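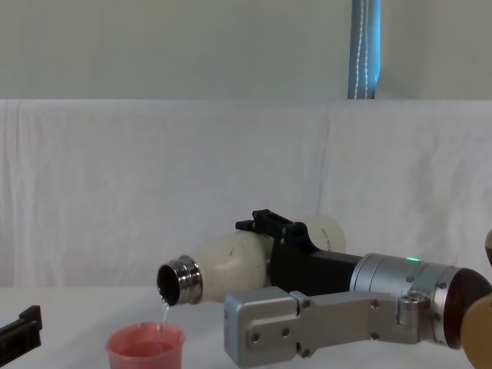
Re: [kellwood-shop] Pouring with two arms, anybody got it to behave?

Date: 2022-02-16
List: kellwood-shop

On the list, someone in the Tuesday group wrote:

> I've been following the two-arm thread and I'm jealous! We have one arm
> going on the bench at home and it picks up blocks fine, but the minute I
> give it a bottle it goes to pieces. It tips, it overshoots, the whole
> bottle rolls in the fingers. Are you gripping at the neck or further
> back? And are you doing the tilt with just the wrist or moving the whole
> arm? Also what are you using for a backdrop, my camera hates my garage.

OK, lots to answer, so I'll take it in order and probably forget something.

Grip: further back. We started up by the neck on the theory that you want to hold it near where the water comes out, and it was awful, the heavy end just swung down. Now the right arm (we call that one Bravo, it's on the labels) takes the bottle around the middle, and the rolling you're describing pretty much went away. If yours still rolls, check whether both fingers are closing square. Ours weren't. One finger bracket had a loose screw and I spent a whole Saturday blaming the software for it.

Tilt: mostly wrist, but you can't do it with only the wrist, or the mouth of the bottle wanders off sideways as it drops and you pour on the table. The way we do it now is park the mouth just above and to one side of the cup, then rotate in small steps and let the rest of the arm make up the difference so the mouth stays put. My move file for one pour is 338 lines, and I'm sure half of that could go. Going slow helps a ton. You want a thin stream. With a fat one the bottle starts to glug and then all bets are off.

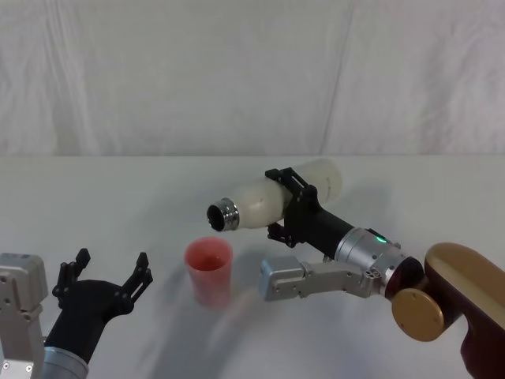

Right arm lined up on the red cup, left gripper open.

We use plain water and a small plastic cup, and I fill the bottle to 400 ml every time so the weight is the same at the start. Please do that, even if it's a pain! I changed the fill level between runs back in August and couldn't compare anything afterward.

Backdrop is a white cloth hung behind the table, and the table is white too. It's wrinkled, I know, I keep meaning to iron it. The camera doesn't seem to mind.

The left arm isn't doing much in the pour yet. I'd like it to steady the cup, but its fingers close harder than I want on thin plastic and I haven't worked out a gentle setting I trust. If anyone has tried soft pads from Brarmont, or anything else you can stick on without redoing the fingertips, tell me how it went. I have 28 spare cups so I can afford to crush a few.

Oh, and keep your power supply off the table. Put it on a shelf, on the wall, wherever, just up and away from the splash side.

I can post the move file if people want it, it's messy but it runs. The Tritance folder on the shop drive has the older version, don't use that one, the wrist limits are wrong.

--
kellwood-shop mailing list
To leave, send a blank message with "unsubscribe" as the subject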